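The quiet trouble with hard water

Limescale is calcium carbonate, and it arrives in the home dissolved and invisible. Rain falling on chalk or limestone picks up carbon dioxide from the soil, becomes faintly acidic and dissolves a little of the rock on its way down. By the time it reaches a borehole it carries calcium and bicarbonate in solution. Heat the water and carbon dioxide is driven off, the balance shifts, and the calcium comes out as a solid on whatever surface is nearest. In a kettle that surface is the element or the base plate. In a combination boiler it is the plate heat exchanger, where the gaps between plates are narrow and a thin layer is enough to reduce the flow.

The village of Brorkancombe sits on chalk and draws from a single borehole. Hustarstead, further down the valley, is supplied from an upland reservoir and has soft water. Households in the two places buy the same appliances and use them in much the same way. Plumbers who work in both carry different spares for each. In Brorkancombe the common calls are for blocked shower heads, noisy boilers and fill valves that will not shut. In Hustarstead, where many of the older houses still have copper pipe, a more frequent complaint is blue-green staining beneath a dripping tap.

Hardness is usually given in milligrams of calcium carbonate per litre, although other scales survive on appliance settings. Dishwashers of continental make often ask for German degrees, and some older manuals use Clark degrees, which are grains per gallon. A setting entered on the wrong scale is a frequent cause of cloudy glasses. The machine regenerates its internal softener too seldom, the resin is exhausted part way through the cycle, and the final rinse is made with hard water. The reverse mistake wastes salt and does little other harm, although very soft water can etch some glassware over time, and that damage cannot be polished out.

Ion exchange

The only domestic method that removes hardness from the whole supply is ion exchange. Water passes through a tank of resin beads that hold sodium. Calcium and magnesium are taken up by the beads and sodium is released in their place. When the resin is spent it is flushed with brine, the exchange runs backwards, and the calcium goes down the drain as calcium chloride.

The unit fitted most often in Brorkancombe is the Savolainen twin-tank softener, which has no electrical connection. A turbine in the water path measures volume, and one tank regenerates while the other remains in service. The cabinet takes 2 blocks of salt at a time. The twin arrangement costs more than a single tank with a timer, but it supplies softened water at all hours and regenerates only when a set volume has passed.

Installation follows a fixed pattern. The softener goes in after the stop tap and after the branch to the kitchen drinking tap, which is left on the mains. A bypass of three valves is fitted so that the unit can be isolated. The drain line needs an air gap, and the overflow should run outdoors to a place where it will be noticed. High mains pressure calls for a reducing valve upstream. Low pressure is harder to deal with, as the resin bed always takes some of what is available.

Softened water in a heating circuit is a separate question. Some boiler makers forbid it, others allow it with an inhibitor, and the manual should be followed in each case. The usual practice is to close the softener, open the bypass, fill the circuit with mains water and add the specified dose of inhibitor.

Conditioners

Physical conditioners make a different claim. They do not remove calcium. They are said to alter the way it crystallises so that the particles stay in suspension and pass through. Magnetic and electronic types clamp to the pipe, and the evidence for them is mixed. Results depend on flow rate, water chemistry and how long the water stands after treatment. A hardness test strip will show no change either way, which makes these devices awkward for a householder to assess.

Polyphosphate dosing is better understood. A small cartridge releases phosphate, which coats the crystal faces and slows their growth. The Rurkano in-line cartridge is typical: it protects a single appliance, normally a boiler or an electric shower, and is replaced every 9 months. The effect weakens at high temperature as the polyphosphate breaks down, so it is of limited use in a cylinder kept very hot.

Removing what is already there

Existing scale dissolves in mild acid. Citric acid is cheap and has little smell, but it should be used cool or lukewarm. In hot solution it can form calcium citrate, which settles as a white deposit and is harder to shift than the original scale. Sulphamic acid works faster and is the base of many trade descalers. Vinegar is slow and attacks some rubber seals. No acid should be left on natural stone, on worn chrome or on enamel not marked as acid resistant, and none should ever be mixed with bleach.

For a kettle, a dilute citric solution left to stand and then rinsed twice is enough. Shower heads can be soaked in the same mixture if the finish allows. Plate heat exchangers are flushed with a pump, and that work belongs to a heating engineer.

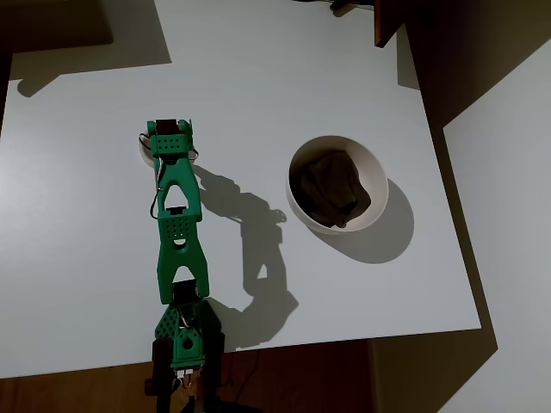 A green arm with black servos on a white tabletop, viewed from overhead.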